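Practical 4: Wrist view and the table-setting task
Costel Perić, May

These notes follow on from the joint calibration session. You should already have the Narkstead bench software running and your group's gripper zeroed. If the zero offset is still showing in red, go back to Practical 3 and repeat the last two steps before you start.

4.1 The task

Each group teaches the arm to move one food item from one piece of tableware to another. The start and end positions are chosen by the group and written on the log sheet before any recording begins. An item counts as moved when it is at rest inside the target and both fingers are clear of it. An item leaning on the rim does not count.

Record 40 demonstrations by hand guiding. Change the starting position of the item between runs, but leave the mat and the tableware where they are for the first set. A second set, with the tableware moved, is optional and carries extra marks.

4.2 What the wrist camera sees

The wrist camera moves with the gripper, so the fingers stay in nearly the same part of the image while everything else shifts. This has two consequences. The fingers hide a good part of the table, and the hidden part changes with every approach. Objects close to the gripper are also often only partly in view, so a method that needs the whole outline of an object will fail on a large share of the images.
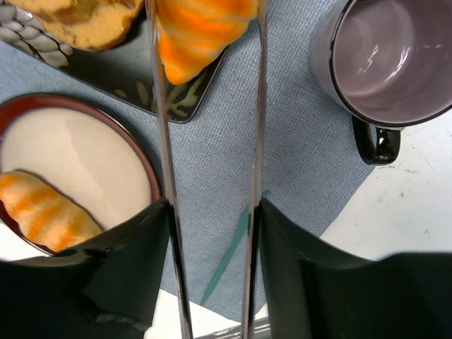

Fig. 4.1 Wrist view over the table. Two orange-striped pastries are present, one in the bowl at left and one on the black tray.

In Fig. 4.1 the left pad covers part of the bowl, and a clear rod passes in front of the pastry on the tray. The rods are transparent but still produce thin highlights along their edges. A plain edge detector will pick these up. Mask the rods and both pads before any further processing – the Prosser script does this if you give it a mask file.

Note also that two items share the same colours. Colour thresholding alone returns two candidates, and your program must have a stated rule for choosing between them. Write the rule down in one sentence.

4.3 Recording

Set the log rate to the value on the bench card and do not alter it between runs. A typical set from last year's class came to 2485 images after blank ones were removed. Sets above 3000 usually mean that someone forgot to stop the log between runs. Save the set to the Vinero share under your group number. Port 1047 must be open on your laptop or the transfer will stall without an error message.

4.4 To hand in

Log sheet, mask file, selection rule, and a table of results for ten test runs. Failed runs stay in the table, with the cause given if known. Groups on the Jarell arm should add the firmware version, as the older one reports finger width in the wrong units.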